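Home Threads Replies Media Likes About

A thread on wallpaper, and why I now own too much of it 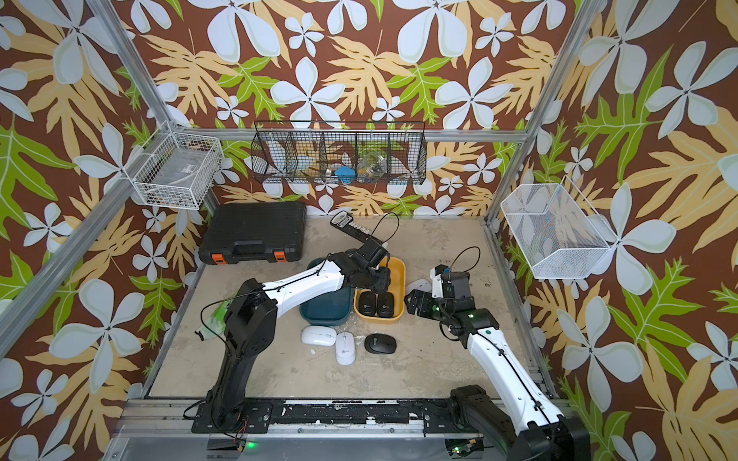
Orier Chávez
Part-time decorator, full-time renter of ladders

6 Sep 2020

1/ I have spent the whole summer thinking about wallpaper. My friends would like me to stop, so I've come to you.

2/ Brown backgrounds are back, by the way. Chocolate brown, with big pale flowers and leaves in mustard and lime. My grandmother had something close to it in her hallway in Trenwood and spent years being told it was dated. She has been right since 1974 and would like it noted.

3/ The first thing to know about a large print is the repeat. That's the distance before the pattern starts over. It's on the label in tiny type, next to a symbol that looks like a parking restriction.

4/ I did not read the tiny type. I bought for my dining room by measuring the walls, doing some confident math on an envelope, and rounding down. I would like to meet the person who rounded down.

5/ With a big repeat you throw away a chunk of every strip to get the flowers to line up. I have a bag of offcuts in the hall closet the size of a sleeping child. I can't throw it out. It cost too much.

6/ So I reordered. The reorder came from a different batch. Every roll has a batch number, and mine went from 1056 to 3197, which the shop described as "very close." It is very close the way Ohio is very close to Pennsylvania. There is a line, and I can see it from the couch.

7/ Check the batch number before you open anything. Write it on the wall in pencil, under where the paper goes. The next person to strip that room will think you were in a spy ring, but they'll be able to match it.

8/ On corners. No corner in my apartment is square. I checked all of them with a level from Prusto Hardware and then checked the level, because I wanted it to be the level's fault.

9/ You don't fold a full strip around an inside corner. You cut it so a sliver turns the corner, then start fresh on the next wall with a plumb line. The pattern will be off by a hair. Put the mismatch in the corner nobody faces at dinner. In my case that's behind the door – along with the mop, and my pride.

10/ Someone asked about feature walls. I have nothing against a feature wall. It's a fine way to own one quarter of a wallpapered room. But a loud tropical print on one wall next to three beige ones looks like a vacation photo taped to a filing cabinet. Do all of them, or at least three.

11/ "Won't it make a small space feel smaller?" It might. Small spaces are small. I've had white paint in a tiny bathroom for years and at no point did I mistake it for a ballroom.

12/ Paste. Modern papers mostly want the paste on the wall and older ones want it on the paper, and then you fold them up and let them sit. The folding is called booking. I had to look that up with paste on both hands, so my phone now has a texture.

13/ My first strip took 40 minutes. The twelfth one took me 12, and I'd stopped talking to it by then. You do get better. You get better right around the time you run out of wall.

14/ Start somewhere that doesn't matter. A closet is good. The inside of a cupboard is better. I started at eye level directly across from the front door, so everybody who visits gets to see my early work first.

15/ Seams. They open up as the paper dries, and you will discover this at 2 a.m. on your way to get a glass of water. Leave them alone until morning. I did not leave them alone until morning. There's a shiny spot there now and I've hung a calendar over it.

16/ The calendar is still on August. I can't turn the page without seeing the spot.

17/ Things I'd buy again: a box of snap-off blades (change them constantly, wet paper blunts them fast), a wide plastic smoother, a second bucket. Things I would not: the "seam genius." It is a small wheel. I paid genius money for a small wheel.

18/ For renters, the peel-and-stick kind really has improved. Test a piece first and leave it up a couple of weeks. Mine came off clean in the bedroom, and in the kitchen it brought a piece of the kitchen with it.

19/ To the reply asking if I take on jobs: yes, small rooms, weekends, bring your own ladder. You'll need to order the paper yourself, and I think by now you understand why.

20/ Next week, borders. I have opinions about borders, and one leftover roll of ducks.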